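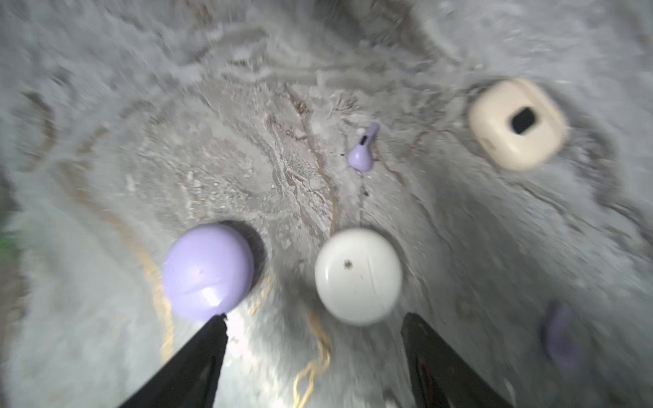
Earbud cases on a textured grey surface, with the gripper at work.

Kena Home Sorter: Tips for Small Items

The Kena sorting service is available to households in Estcombe on a monthly plan. The arm is supplied with a bench clamp, two trays and a printed card of settings. The following advice applies to earbuds, charging cases and other articles of similar size.

Before starting
Remove threads, loose wire and packaging ties from the work surface. Fine strands can wind round the fingers and must be cut away by hand with the power off.
Close the lid of every charging case. An open lid may be strained at the hinge when the fingers shut.
Leave a gap of 4 cm between neighbouring items where space allows.

Settings
Select grip level 5 for rounded cases. Glossy shells are more likely to slip than matt ones - a lower travel speed is advised for these.
Single earbuds should be lifted at level 2 and placed in the shallow tray.
On heavily patterned or ridged surfaces, run the slow scan first. It adds 13 seconds to each cycle but reduces missed picks, particularly with pale items on a pale ground.

Care of the fingers
Wipe both tips with a dry cloth after use. Do not apply polish or oil. Replacement tips are sold in pairs by Idwood under part number 817.

Suitability
The service suits households with a good deal of small equipment to put away. It is less well suited to occasional use, as the clamp takes up a fair length of worktop and the trays do not fold. Subscribers who already own a Kozma bench rail may fit the arm to it directly - the adaptor is included in the plan.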